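4. Dobragem de roupa em bancada bimanual

4.1 Delimitação da tarefa

A dobragem de roupa ocupa um lugar particular entre as tarefas domésticas candidatas à automação. Ao contrário da aspiração de pavimentos, que admite cobertura redundante do espaço sem prejuízo do resultado, a dobragem exige que o estado final do objeto obedeça a uma geometria definida, e cada contacto mal colocado altera a configuração de que depende o contacto seguinte. Louro e Bastos, em trabalho interno anterior do grupo, designaram esta propriedade por dependência de sequência; mantemos aqui o termo.

Para efeitos deste estudo, a tarefa foi dividida em quatro fases: extração de uma peça do cesto, abertura sobre a superfície, dobragem e deposição na pilha. A separação entre extração e abertura é em parte artificial — muitos operadores humanos abrem a peça no ar enquanto a retiram — mas permite atribuir cada falha a uma fase única. As fases são avaliadas em separado e em cadeia. Na avaliação em cadeia não se admite qualquer intervenção entre a extração e a deposição.

Excluíram-se meias, roupa interior e peças com fechos metálicos. Excluiu-se também a roupa de cama, cujas dimensões ultrapassam o alcance conjunto dos dois braços.

4.2 Protocolo

Foram registadas 826 tentativas, distribuídas pelas instalações de Aguiar e pelo laboratório da Manatum. Uma tentativa começa com o comando de arranque e termina com a deposição da peça, com a paragem declarada pelo controlador ou ao fim de 200 segundos. O limite de tempo foi fixado antes da recolha e não sofreu alteração. As tentativas interrompidas por avaria elétrica foram repetidas e não integram o total.

O controlador foi treinado por imitação, a partir de demonstrações teleoperadas por seis pessoas. Nenhum dos operadores participou na avaliação posterior. A versão avaliada ficou congelada a 12 de fevereiro de 2019; as correções introduzidas em março ao módulo de planeamento da Trokier não afetam, portanto, os resultados aqui apresentados.

A qualidade da dobra foi classificada numa escala de cinco níveis. O nível inferior corresponde a uma peça sem dobra reconhecível; o superior, a uma peça com arestas sobrepostas, sem pontas salientes e com contorno próximo do retângulo. Os dois avaliadores trabalharam de forma independente, a partir de imagens do estado final, e as divergências superiores a um nível foram resolvidas por reavaliação conjunta. Considerou-se aceitável uma dobra classificada num dos dois níveis superiores.

4.3 Modos de falha

A extração concentrou a maior parte das falhas na avaliação em cadeia. Quando várias peças se encontram no mesmo cesto, a garra tende a prender duas camadas pertencentes a peças distintas. O sistema deteta com fiabilidade a ausência de preensão, mas não a preensão múltipla, e prossegue para a fase de abertura com um volume de tecido que não corresponde ao esperado. Os tecidos escuros agravaram o problema: a sombra interior de uma prega e a fronteira entre duas peças pretas produzem gradientes semelhantes, e o estimador de contorno confunde-os.

Na fase de abertura, a falha dominante foi a estagnação. O controlador alternava entre duas preensões que se anulavam mutuamente, até se esgotar o tempo. Zulmira Louro propôs uma penalização explícita para ciclos curtos de ações; a alteração reduziu a frequência do fenómeno em simulação, mas não chegou a ser ensaiada nos braços físicos.

A dobragem propriamente dita foi a fase mais estável. Partindo de uma peça já estendida, o primeiro vinco raramente falhou. Os desvios surgiram a partir do segundo, quando a espessura acumulada passa a oferecer resistência lateral e a camada inferior desliza em relação à superior. O desalinhamento é pequeno em cada passo e acumula-se. Uma pessoa corrige-o com a palma da mão, gesto para o qual uma garra de dois dedos não dispõe de equivalente direto.
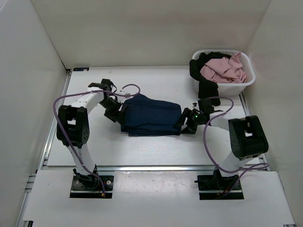
Figura 3. Bancada bimanual com um tecido azul-escuro dobrado entre as duas garras. As arestas sobrepostas do lado próximo apresentam um ligeiro desfasamento entre camadas. Ao fundo, à direita, o cesto com tecidos por dobrar.

Pode um sistema deste tipo substituir hoje uma pessoa na dobragem da roupa de uma casa?

Nas condições ensaiadas, substitui-a apenas na fase de dobragem e com peças previamente separadas e estendidas. A cadeia completa continua a exigir supervisão, sobretudo na extração.

4.4 Comparação com o ambiente de lavandaria

Os resultados foram discutidos com a equipa técnica da Soltix, que explora uma linha de acabamento de roupa hoteleira. Nesse ambiente, a variabilidade das peças é reduzida por via organizativa: as toalhas chegam agrupadas por dimensão, e a alimentação da máquina é feita manualmente. O equipamento de dobragem recebe, assim, precisamente o estado inicial que o nosso sistema tem dificuldade em produzir. A comparação direta de cadências seria pouco informativa, pois as duas instalações não executam a mesma tarefa.

Retém-se, contudo, uma observação de Bernardo Bastos relativa ao critério de aceitação. Na linha industrial, uma peça mal dobrada é devolvida à entrada sem custo apreciável. Numa habitação, a peça rejeitada regressa ao cesto e aumenta a desordem de que depende a extração seguinte. A taxa de falha por tentativa subestima, por isso, o custo real em contexto doméstico, e a secção 5 introduz uma métrica por cesto completo, com contagem das reentradas.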